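Budgeting for a robot arm, the slightly painful version

So I've been going back and forth on whether we can afford an arm for the Ako project, and last night I finally made a spreadsheet. Before spending a cent I'm doing everything in simulation, mostly kitchen stuff, mostly mugs. The gripper is the part I keep agonizing over -- the arm gets all the attention, but the fingers do the job!

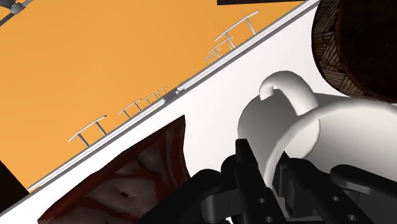 What's on the list

The arm is the big one, obviously. Then spare fingers, a proper mount and cables (always more cables than you think). Ledden quoted me $712 for the mount alone, with 6 weeks for delivery. Meng was cheaper but wanted a minimum order of five, and I need one. One!

I also have to plan for space. Reach looks generous on a spec sheet, and then you put a base down next to a counter and start wondering where you're going to stand.

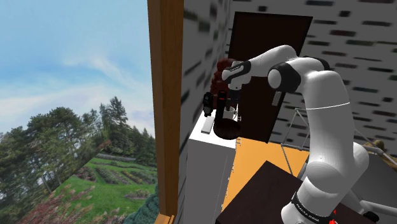

My plan for now is to wait until July, keep over 7 percent of the budget back for breakages and put the rest toward the arm. If Ledden comes down on the mount I'll order that first -- it has to be bolted in before anything else shows up anyway.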